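Rerkero: wrist-view rendering set, data card

We use cookies to remember your reading preferences. Accept | Manage settings

# Rerkero

Rerkero is a set of simulated robot episodes recorded from a camera fixed behind a two-finger gripper. It goes with our work on whether a grasping policy trained on rendered pictures alone can cope with changes in light and floor texture. The set was put together by Francine Lachance and Benedikt Lehner, with scene files by Lise Turcotte.

## What is in it

Each episode is a folder holding the wrist view, the joint positions and the state of the fingers at every step. Episodes are 90 steps long. Shorter ones were thrown out, so there is no padding to deal with when you load them.

The rooms come from the Oralholm scene pack. We changed the floor material, the direction of the main light and the placing of loose objects between episodes. Walls were left plain. Some objects are see-through or shiny, and these are kept in the training split on purpose.

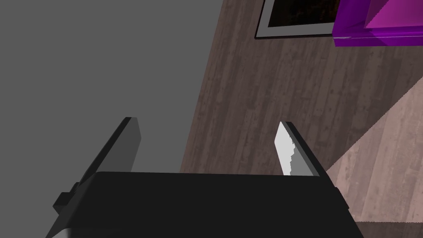
The light direction matters more than we expected. Where a hard shadow line crosses the floor near the fingers, the policy sometimes treats it as the side of an object and slows down too early. Training with 3 light directions per room instead of one brought this down a good deal. Adding more floor textures helped much less.

## Splits

- `train`: all rooms except the held-out ones
- `val`: same rooms as `train`, new object placings
- `test`: 46 episodes in rooms that appear nowhere else

The Sutherland rooms are in `test` only. Please don't move them into training if you want to compare with our numbers.

## Known problems

- Edges on light-coloured surfaces can look ragged, including on the finger pads. We rendered without smoothing to save time and have not gone back to fix it.
- Objects may be partly outside the view, especially at the start of an episode. There is no flag for this yet.
- In 2 of the validation episodes the finger state lags the picture by one step. They are listed in `errata.txt`.

## Using it

Run `python check.py` after unpacking. It compares file sizes and prints the name of anything missing. The loader expects the folder names as they come, so rename nothing before the first run.

The set is meant for research on grasping and approach. We have not tried it on a real arm, and it says nothing about contact forces.

Corrections go to Fabrice Gautier, who looks after the files. The next release is planned for September.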